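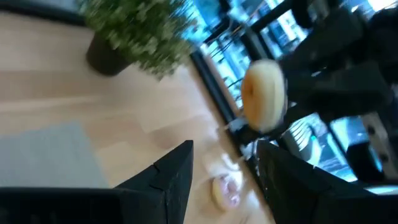

What I Was Trying to Find Out

My project is on the Pernach Reserve Company, a local militia outfit that drilled in the town of Pirar and then kept meeting for years after it was disbanded. I wanted to know how long the old members stayed in touch and what they got out of it. I figured I'd find a couple of newspaper clippings. I ended up with 1,192 scanned pages (my laptop fan has not forgiven me) and had to get picky fast!

Sources

Most of it comes from the Lukáč papers, which is a family collection of letters, dues books and supper programs. The dues books were the best part. You can watch a man pay every year, then skip one, then show up again with a different address.

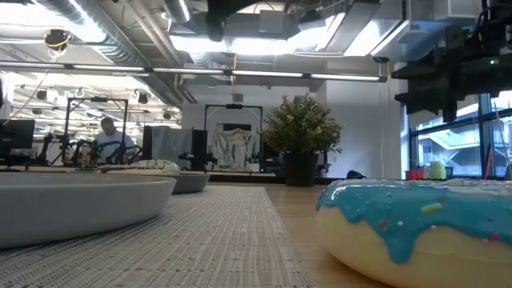 The letters were slower going because of the handwriting, and I gave up on two of them completely. The rest are mostly apologies for missing the January supper, plus a long argument over who should keep the flag.

What I Found

The company held 9 suppers that left any paper behind, and 5 of those have a full list of who came. Attendance dropped every time except once, when they moved it to a Thursday and let the families in. I typed all the names into Flelora, the indexing program our class uses, and matched them against the muster roll. 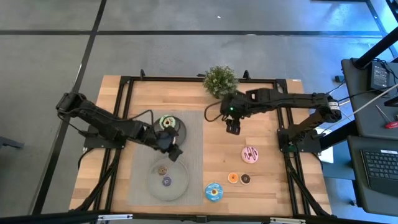 Figure 3. Table with a round gray plate.

I still don't know who ended up with the flag. My best guess is the Lukáč family, but the last letter on it stops at page one and I never found page two.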